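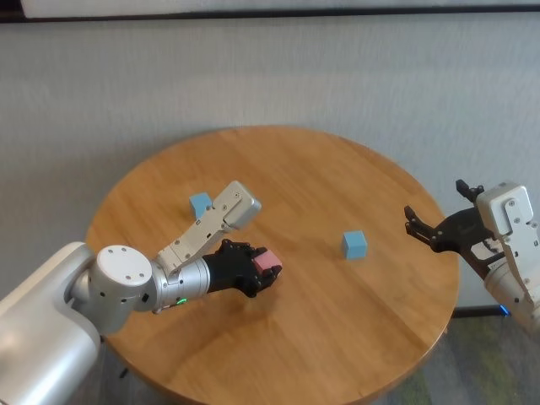 Londdale Drawing Program
Handout 3: Small cubes on a round table
Napaporn Chuensuk
3 min read

Scope

This handout covers the placement of small box-shaped solids on a circular horizontal surface, seen from above at an oblique angle. It assumes the material on horizon line and station point from Handout 2. Curved solids are left for the next unit.

The tabletop

A circle lying flat and viewed obliquely is drawn as an ellipse. The long axis of the ellipse is horizontal when the center of vision falls on the table's own centerline. When the table sits well to one side of a wide view, the axis tilts, and the tilt should be drawn as seen.

The center of the circle does not coincide with the center of the ellipse. It lies slightly farther back, above the long axis. This is the most frequent error in submitted work. A cube placed at the center of the ellipse will read as nearer to the viewer than intended. To find the true center, enclose the ellipse in a square drawn in perspective and cross the diagonals.

Where the table runs past the bottom of the sheet, draw the full ellipse lightly on a larger sheet first and crop afterward. Curves drawn only as far as the paper allows tend to flatten near the margin.

Grain as a construction aid

Straight grain in a wooden top gives a family of parallel lines on the ground plane. All of these lines converge to one vanishing point on the horizon. Draw three or four of them before any object is placed. They establish the tilt of the plane, and they give a fixed direction against which the rotation of each cube can be measured. Do not draw the grain as texture at this stage. Construction lines are drawn in 2H and left on the sheet for marking.

The single cube

A cube resting on the table has its base in the plane of the table. Its two horizontal edge directions have vanishing points on the same horizon used for the grain. Its vertical edges are treated as vertical unless the view is steep, in which case they converge downward to a third point. For a seated viewer the third point is usually omitted. For a standing viewer looking down at a low table it should be included.

Begin with the footprint. Draw the base as a transparent quadrilateral, raise the nearest vertical edge, then close the top face. Students who start with the top face generally produce a cube that floats or is too tall. As a check, the top face should appear slightly wider open or slightly narrower than the base according to its distance below eye level; the higher plane is always the more compressed.

Several cubes, unequal rotation

Cubes set down freely do not share vanishing points. Each has its own pair, and every pair lies on the common horizon. A cube that has been lifted and tilted has none of its edge directions on the horizon except by chance, and should be constructed separately, by sighting the angles of its visible edges against a held pencil.

Apparent size depends on distance as well as actual size. Measure with the pencil at arm's length and record the ratio between cubes before correcting anything by judgment.

Overlap and hidden edges

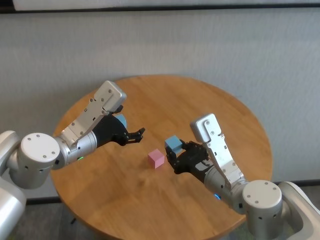 Overlap is the strongest cue to depth at short range, and it operates without any help from shading. Where one form covers part of another, the contour of the nearer form is continuous and the contour of the farther form stops against it. The stopping point should be firm. For a partly hidden cube, the full solid is constructed first and the covered portion is then erased back to the contour in front. The light blue cube at the left offers only an upper corner and one face, so its footprint has to be found by extending the visible edges through the dark forms that cover it. The pink cube on the tabletop needs no such reconstruction, and its base can be plotted directly against the grain. Plot it first and use it as the unit for the other two, measuring each ratio independently.

Avoid tangents. If the edge of a hidden cube happens to line up with the contour in front of it, move the station point sideways until the two separate, and restart the drawing.

Light and value

With a single overhead source the top face of a matte cube is the lightest plane. The side facing away from the source is the darkest. The remaining side falls between. Assign these values once and hold them for every cube of the same color, allowing for rotation.

A pale pink and a light blue may be very close in value. In graphite the difference can disappear, and students should resist inventing one. Squint, compare each top face with the wood beside it, and record the wood first. A honey-colored surface is commonly darker than it is remembered.

Cast shadows under diffuse light are faint and have soft outer edges. They are sharpest where the cube meets the table. Draw the contact line darker than the rest of the shadow and let the shadow lose its edge as it moves away. A cube held above the surface has no contact line, and if one is drawn the cube will appear to be resting.

Studio work

Work in Room 324. Each drawing is made from one fixed position; mark the feet of the chair with tape.

Drawing A. Tabletop alone, with the enclosing square, diagonals, true center and grain lines. No shading.

Drawing B. Three cubes, two of one color and one of another, all rotated differently. Line only. Hidden edges dashed.

Drawing C. The same cubes with one partly covered. Full value, construction visible beneath.

Sheets are handed in flat to Po-yen Kuo by 29th September. Write the eye height in centimeters on the back of each.

Comments

Lungile Pretorius
Is the third vanishing point required for Drawing B? My stool is high and the verticals clearly converge.

Napaporn Chuensuk
Required if you can see the convergence. Put the point off the sheet and note its distance on the back.

Tõnu Ozoliņš
The enclosing square method worked once I stopped trying to fit the square to a finished ellipse. Square first, ellipse second.

Siu-fong Fu
Can Drawing C be done in colored pencil? The pink and the blue come out as the same gray for me.

Napaporn Chuensuk
Graphite only. If they come out the same gray, leave them the same gray.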